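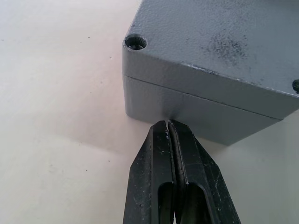

Condensation inside an outdoor junction box, what am I doing wrong?

Posted by Heledd Ifans in Yard & Exterior

I put in low-voltage path lights last September, and the splices live in a gray metal box on the north wall of the shed. The lid overhangs the body a little, so I figured rain would take the hint and go elsewhere. Every time I open it there are beads of water on the underside of the lid. No drips, no rust yet, but one connector has gone a charming shade of green.

So far I have replaced the gasket, run a fat bead of silicone around the whole seam, and then, when that made it worse, run a second bead over the first. My brother-in-law says to drill a hole in it. He also says that about most things. The cable comes in through the bottom from 25 feet of buried conduit. Is he right?

2 replies

Roswitha Riedl

Much as it pains me to side with a brother-in-law, yes. Your water is probably coming up the conduit as damp air. The ground is warm, the box is cold at night, and the lid is where the moisture ends up. By sealing the seam you've built a very nice terrarium.

I had the same trouble at our old place in Josside and fought it for two winters. What I'd do, in order:

Shut off the transformer and leave the box open through a dry afternoon.

Scrape off the silicone, all of it. A plastic putty knife works and so does an old library card. The gasket can't seat on top of that stuff.

Plug the conduit where it enters the box with duct seal, the gray putty from the electrical aisle. Push it in around the wires until you're bored, then push in a bit more.

Fit a screw-in drain or breather at the lowest point. Don't just drill a bare hole, or you'll be back here asking about earwigs.

Cut off the green connector and redo that splice with a gel-filled one rated for wet locations. Green doesn't polish out.

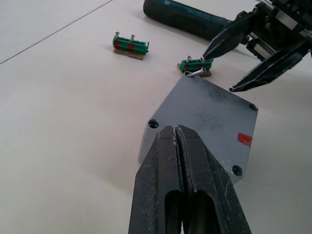

Check it again after 72 hours. A little fog on a cold morning is fine. Beads mean the putty has a gap in it.

If line voltage shares that box, stop and call an electrician — the rules about holes and fittings get stricter, and so do the consequences.

Tin-yau Tam

just throw a silica packet in there. mine came with some shoes. been more than a year and I haven't looked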